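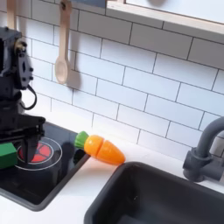

**What is the Laaksonen Shelf?**

It's a new lending collection of pretend-food sets, picture recipe cards and small kitchen toys that families in Cestthorpe can borrow free of charge, starting in April.

**CESTTHORPE** – Wernetti, the family toy shop on Flukano Street, is delighted to announce the opening of the Laaksonen Shelf, a lending collection for children who like nothing better than serving up a bowl of pretend soup to whoever happens to be sitting nearby. Any household in town may borrow from it, and you don't need to have bought anything from the shop to join in (though of course you're very welcome to have a look around while you're there!).

The collection opens with 25 cloth bags. Inside each one is a set of play food, a small pan or a couple of bowls, and a handful of recipe cards drawn in simple pictures so that children who aren't reading yet can follow along by themselves. There's a breakfast bag, a picnic bag, a soup bag, a bakery bag with an order pad in it, and a good many others that the staff had a wonderful time arguing over during the winter.

Bags go out for 14 days at a time, and each family can have up to two at home at once. If a carrot goes missing under the sofa, please just say so when you bring the bag back. There are no fines, and the shop keeps a drawer of spare vegetables for exactly that situation. 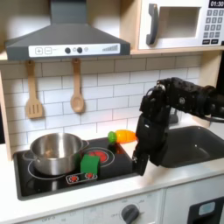 The idea goes back to Elli Valtonen, who has run Wernetti since her aunt handed her the keys, and who grew up with a mother who cooked for a living and a kitchen floor that was usually covered in wooden spoons.

"My mother would give me a pot and some dried beans and I'd be busy until supper," said Valtonen. "I talked the whole time. I took orders, I told customers off, I ran out of everything and had to go to the market, which was the hallway. When I watch children in the shop today they're doing just the same thing, and I wanted more of them to be able to take it home with them, whether or not there's money for toys that month."

The shelf carries the maiden name of Valtonen's mother.

Choosing what went into the bags was largely the work of Yareli Arellano, a preschool teacher who spent 5 years running the home corner in her own classroom before joining the shop. She also wrote the small folded sheet tucked into every bag, which has ideas for grown-ups who would like to play along but feel a bit rusty.

"The best thing you can do is be a customer," said Arellano. "Sit down, ask what's good today, and then wait. Order something silly. Send it back if it's too hot. Children will take it from there, and you'll hear words you had no idea they knew. And if they want to serve you a block and call it lasagna, eat the lasagna!"

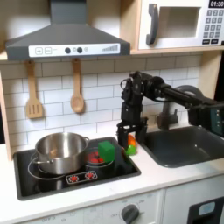 *Toy range hood and microwave, with 01:30 on the display.*

Arellano's sheet also has a few notes for homes without a play kitchen. An upturned cardboard box does very nicely, with burners drawn on in marker, and so does a low stool. Several of the recipe cards were written with a box stove in mind, and the soup bag needs nothing more than a patch of floor.

Families can sign up at the counter with a name and a phone number. Bags may be reserved by phone or picked straight from the shelf, which is just past the puzzles on the left. Play food is washed and checked over by shop staff between loans. The sets are intended for children aged three and up, and there's a note on each bag if it contains anything smaller than usual.

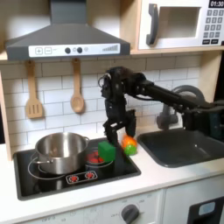 *Green cube on a toy stovetop and a small toy vegetable beside it.*

To celebrate the opening, Wernetti will hold a pretend café in the shop from 10 a.m. until noon on the first morning of lending. Children are invited to cook, wait tables or simply sit and be served, and there will be real juice and real rolls for everyone. Dressing up is encouraged but by no means required, and grown-ups should expect to be handed a menu.

Donations of play food in good condition are warmly welcomed and can be left at the counter during opening hours.

**About Wernetti**

Wernetti is a family-run toy shop in Cestthorpe, selling toys, puzzles and craft supplies for children of all ages.

**Press contact**

Elli Valtonen, Wernetti, Flukano Street, Cestthorpe. Please ask for Elli at the counter or by phone.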